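Cleaning Out Your Fridge So It Stays Clean

I put this job off for years, and now it's one of my favorite chores of the whole month. You get a cold, bright, good-smelling refrigerator at the end of it, and you usually find dinner while you're at it! Set aside an hour and a half the first time. After that it goes much faster.

What you'll need: a cooler with ice packs, dish soap, baking soda, two soft cloths, an old toothbrush and a roll of masking tape.

Step 1. Empty one shelf at a time

Don't pull everything out at once — your kitchen will look like a yard sale and the milk will get warm. Take one shelf's worth, put the meat and dairy in the cooler, and check each jar as it goes by. Smell it, read the date, decide. Mustard gets a pass from me almost every time. Half a can of coconut milk from May does not.

Step 2. Take the drawers out and wash them

Most drawers slide forward until they stop, then lift at the front and come free. Let cold glass or plastic sit on the counter for 15 minutes before it meets warm water, or it can crack. Soapy water is plenty for washing, and the toothbrush gets into the runners, where onion skins go to live. Citrus keeps beautifully in a drawer, so I give lemons and limes one to themselves. 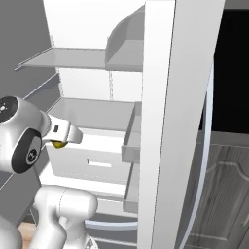 Step 3. Wipe down the inside

Stir 4 tablespoons of baking soda into a quart of warm water and wipe from the top down, so the drips land on the parts you haven't done yet. Go over it again with plain water and dry it well. My friend Imani Koech taught me to do the door bins at the very end (they're the stickiest, and they ruin your cloth).

Step 4. Don't forget the seals

Run a damp cloth along the rubber folds, then shut the door on a strip of paper and tug. If it slides right out, the seal may need a deeper clean or replacing. French-door models have extra edges down the middle, so check both sides there. 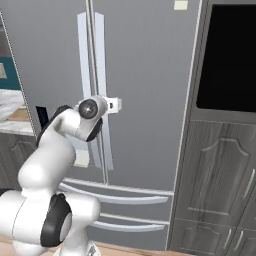 How cold should the fridge be when everything goes back in?
Aim for 37 or 38 degrees Fahrenheit, and keep it at 40 or below. A cheap thermometer on the middle shelf will tell you more than the dial does.

Step 5. Put it all back with a plan

Raw meat goes on the bottom, leftovers at eye level, condiments in the door. Label leftovers with tape and a marker. I love this part! 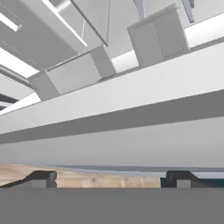 Veronica Costache wrote: I tried the tape labels and we've stopped throwing out soup. One thing I'd add is to do this the night before grocery shopping, when there's hardly anything to move. My cooler stayed in the garage.

Great tip, Veronica — I'm switching to that next month.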